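Planero tabletop - README

Last edited 4 March 2023 by Darius Bălan

Contents of this folder

episodes/ - one folder per episode, with video and joint log
calib/ - camera and table calibration, one file per session
parts/ - drawings of the tray, the rails and the blocks
tools/ - small scripts for reading and checking the logs
CHANGES.txt - what was changed on the table and when

What it is

Planero is a small robot table which I built in the shared workshop on Hondport street. The set holds 1,586 recorded episodes of one arm moving small white blocks on a black table. I made it first for myself, to learn how to train a policy from my own data and not only from downloaded data. Later two other members of the workshop asked for a copy, and then a person I did not know, so I decided to write down how everything is arranged.

My profession is repair of kitchen appliances and English is my third language. If some sentence is not clear, please write to me and I will try to say it in another way.

The table

The table top is black and the backdrop is green. I chose green after a first attempt with a gray curtain, where the white arm and the curtain became almost the same color in the evening recordings. The old recordings with the curtain are not included.

Along the edges I put white rails. They stop a block from falling on the floor when the gripper pushes it by mistake. The front rail is made from two pieces, because my printer cannot make the full length. The seam is visible in the video, and please do not use it as a reference point: when I clean the table, the pieces can shift a little.

The panel with four square markers lies flat at the back of the table. It gives the position of the table to the fixed camera. The script calib_table.py needs all four markers. With three it also gives an answer, but the answer is worse and it does not warn you. I want to correct this.
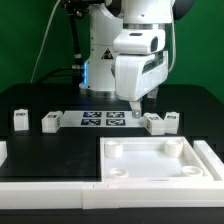 The calibration must be repeated each time somebody moves the panel, even by a few millimeters. I lost two evenings before I understood this. Now I run the script at the start of each session and keep the result in calib/ under the session number. There are 19 sessions, so there are 19 files. Session 7 was calibrated twice, and only the second result is kept.

The blocks and the tray

The blocks are small and white, with black labels. I printed them with a thin wall and filled them with sand, so that they do not jump when the finger touches them. The label is for the person who prepares the table, and the policy is not expected to read it.

The tray is shallow, square and also white. It has a post near each corner, and the back posts are taller than the front ones. This was my decision for making the task a bit more difficult: the arm must come to the back corners from above, and it cannot slide in from the side. If you print your own tray, the drawing is parts/tray_c. Versions a and b have a floor that bends.

White blocks in a white tray are not easy for the camera. I know it. I tried blue blocks for one session and the results looked much better, but the problem was then too simple to be interesting for me.

Tasks

push_pair - bring two blocks together until they are nearly touching
separate - start from a pair and make a gap
to_tray - lift one block over the tray wall and release it inside
to_corner - same as to_tray, but near a named post

The task to_corner is the smallest, with 458 episodes. It is also the one with most failures. I kept the failures and marked them with success: 0 in the log. Please do not delete them before you look at them - several are useful.

Format

Video is recorded at 60 frames per second. The joint log is a CSV file with one line for each frame. Time is in seconds from the start of the episode. Angles are in degrees in sessions 1 to 4 and in radians after that. I am sorry for this mix. The tool read_log.py converts everything to radians, and I recommend to use it and not to open the CSV directly.

Known problems

The cables are loose in some sessions and can pass in front of the backdrop while the arm moves. If your method uses the green color for cutting out the arm, the cables will stay in the result.

In session 12 the clock of the recording computer was wrong. The time inside each episode is correct, only the date of the file is not.

The floor of the tray is bright under the workshop lamp. Since September I use a lower lamp setting, but the older sessions have some overexposed pixels there.

Use and contact

You may use the data for learning, teaching and research. If you publish something, please write the name Planero and the session numbers which you used. Corrections are welcome, also for my English. Leave a note in the Planero box at the workshop desk, or open an issue with the session and episode number in the title.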